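# Esterillas, paredes y almacenaje en una sala pequeña

Proyecto de segundo curso, módulo de Equipamiento de Interiores
Grupo: Prirnier

## 1. Punto de partida

El encargo consistía en proponer un revestimiento de suelo y un sistema sencillo de almacenaje para una sala pequeña del edificio Tranthorpe. La sala se usa para guardar y mover objetos domésticos, entre ellos cestas y botellas. El presupuesto cerrado era de 252 euros y no se podía perforar ninguna pared.

Nos repartimos el trabajo en dos partes: suelo y paredes por un lado, objetos por otro. La medición se hizo en marzo.

## 2. El suelo

Comparamos tres opciones: dejar el suelo como estaba, poner losetas de goma o extender una esterilla. La goma quedó descartada por precio y por peso. Elegimos una esterilla gris beige con cuadrícula de líneas blancas finas. La cuadrícula sirve como referencia para colocar cosas sin tener que sacar la cinta métrica cada vez.

El aspecto moteado disimula bastante el polvo. En cambio, las líneas no quedan del todo rectas: en algunas filas se nota una ondulación ligera. Lo anotamos como defecto menor, aunque para un trabajo de precisión no valdría.

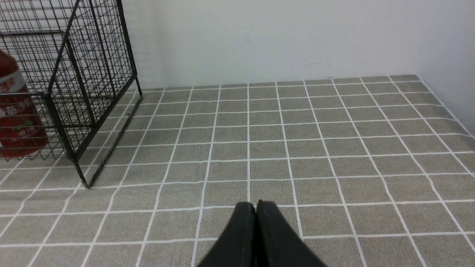 Jeanine Bakker comentó al leer el borrador que ella habría fijado la esterilla por los bordes, y que una cuadrícula ondulada acaba confundiendo más que ayudando si alguien la toma por una medida exacta. Propuso probar con cinta de doble cara solo en la parte del fondo, y dejar suelto el resto para poder levantarlo al limpiar.

Aceptamos la propuesta, pero no llegamos a aplicarla antes de la entrega. Queda en la lista de pendientes del apartado 5.

## 3. Las paredes

Son blancas y mates. Tienen algunas marcas pequeñas y alguna mancha tenue. Valoramos repintar con un bote de Dralix, pero el gasto no se justificaba para unos puntos que apenas se ven a cierta distancia. Una pared lisa y clara tiene además una ventaja práctica: los objetos oscuros se distinguen bien delante de ella, y eso ayuda cuando hay que encontrar algo deprisa.

Preguntamos por un zócalo en el almacén Vlachopoulos. El más barato que nos ofrecieron se llevaba 57 euros del presupuesto, sin contar el adhesivo. Decidimos prescindir de él.

## 4. Los objetos

Para la prueba de almacenaje usamos una cesta y una botella de vino. La botella fue lo más difícil de resolver. Es estrecha por arriba, pesa más de lo que parece y sobre una superficie blanda se inclina con cualquier roce. De pie ocupa poco y se localiza enseguida por la cápsula roja del cuello. Tumbada rueda, salvo que tenga algo a cada lado.

Nuestra primera idea era guardarla siempre dentro de la cesta. Nos pareció incómodo para el uso diario, así que planteamos una segunda posición, fuera de la cesta y de pie.

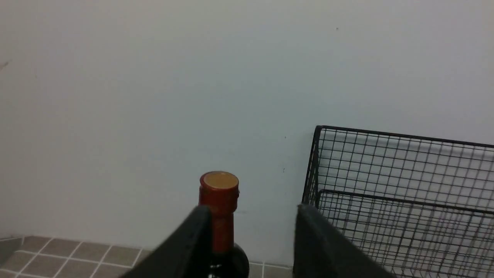 Con la segunda posición hay que dejar espacio libre a ambos lados del cuello, porque la botella se coge por ahí. En el plano final le reservamos una celda entera de la cuadrícula y otra vacía al lado. Para botellas de hombro más ancho habría que revisar esa distancia.

La cesta no necesita celda fija. Basta con que no tape el paso.

## 5. Pendiente

- Fijar el borde del fondo con cinta de doble cara.
- Repasar las marcas de la pared con una esponja húmeda y ver cuáles salen.
- Comprobar el reparto de celdas con botellas de otros tamaños.
- Pasar el plano a limpio, con la posición de la puerta corregida. En la versión entregada está dibujada al revés.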